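**Ticket 826 – second cell quote / spares budget – folding line**
Status: open, waiting on supplier
Owner: Lenka Mikuš

Picking this up from the thread bc it got too long. Short version: we have one two-arm cell, we want a second, and the quote from Kratochvíl came back with things missing. Logging it all here so purchasing stops asking me in the hallway.

**08:40** – Quote opened. Covers two arms, mounting plates, front rail, enclosure panels. Does NOT cover: grippers, cabling, basket, cable tray. Grippers listed as "optional". How is a gripper optional. Mailed them.

**09:15** – Checked old PO for cell one. Grippers came from Joltar on a seperate line, lead time six weeks then. No idea now. Asked.

**09:50** – Purchasing wants to know if one arm would do the job, would save nearly half. My answer is no. Most of what we do needs fabric held at two places. One arm can drag a garment around, won't open it up. Putting this in writing so it doesn't come back in February.

**10:20** – Plillura rep called. They sell a single-arm table with a clamp. Told her send the sheet, no promises. Clamp might be ok for towels, we don't do towels.

**10:45** – Purchasing again, "what does it do that a clamp doesn't". Fine. Current cell, lime green and orange items:

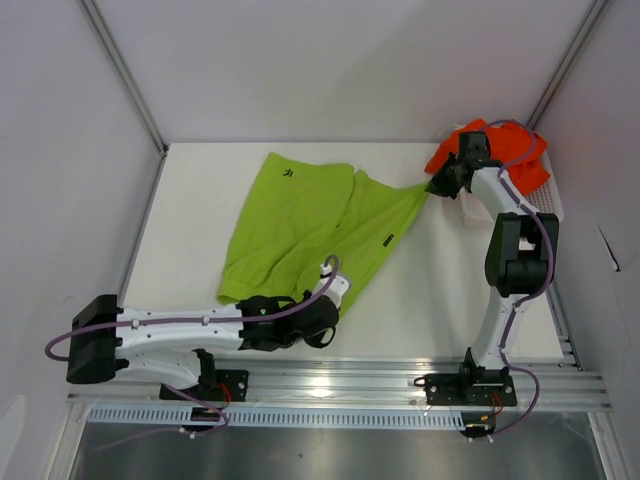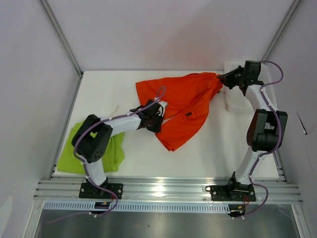

**11:05** – Reach. Supplier's drawing for cell two has the table narrower, saves on panels. Don't want it. The basket lives in the back right corner and I want the same layout so we can swap programs between cells without redoing positions. Asked for same table size as cell one. They said it's custom then. It's their own old drawing??

**11:30** – Cables. Want this in the budget as its own line and not under "misc". Last year we went through 3 sets on cell one, all wear near the elbow. Each set is cheap but waiting for it isn't – cell sat dead from Saturday until the courier came. Proposal:
- 3 spare cable sets on the shelf, shared between both cells
- one spare gripper, complete, wired
- one spare motor unit
- bag of ties (get the reusable ones pls)

**11:55** – Joltar replied. Grippers still made, lead time now eight weeks, price up a bit. They'll hold the old price if we order for both cells at once. Need a yes/no from finance, not a "let's see".

**13:10** – Back from lunch. Finance asks can we skip the enclosure on cell two, "it's only walls". Lighting is much more even with the panels on, and the camera setup on cell one was tuned with them on. Without them I'd have to redo it every time somone opens the blinds. Also safety will want something there anyway. Keep the panels. Could drop the fancy posts and use stock aluminum, I'll ask.

**13:35** – Throughput number for the form. They want garments per week. Put down roughly 1000 for both cells. That's a planning number, don't quote it back to me as a target. Depends a lot on what comes in, shorts and tees are very different from anything with a hood.

**14:00** – Kratochvíl called back. Notes:
- grippers: can add, but it's the same Joltar part with markup. Leave off, we buy direct
- cable tray: forgotten, will add
- same table size: ok, one week extra
- install: two days on site, we supply the power drop
- training: not needed, took it out

**14:25** – Power drop. Facilities says the nearest spare circuit is on the other side of the bay. Needs an electrician, not in my budget, not in theirs either. Opened a separate ticket, linked. This blocks install but not the order.

**14:50** – Brustitley project code can take the spares but not the cell. So two POs. Spares under Brustitley, cell under capital. Purchasing please confirm you can split it, last time it all landed on one code and took forever to undo.

**15:20** – Plillura sheet arrived. Table is too small and the clamp is manual. Closed from my side.

**Open items**
- [ ] revised quote from Kratochvíl (tray + table size)
- [ ] finance yes/no on Joltar double order
- [ ] stock aluminum for posts – price?
- [ ] PO split confirmed
- [ ] shelf space for spares, currently full of old monitors
- [x] single arm option – rejected, see 09:50

Will update when the revised quote is in. If it's urgent call me, I'm not reading comments untill tomorrow – LM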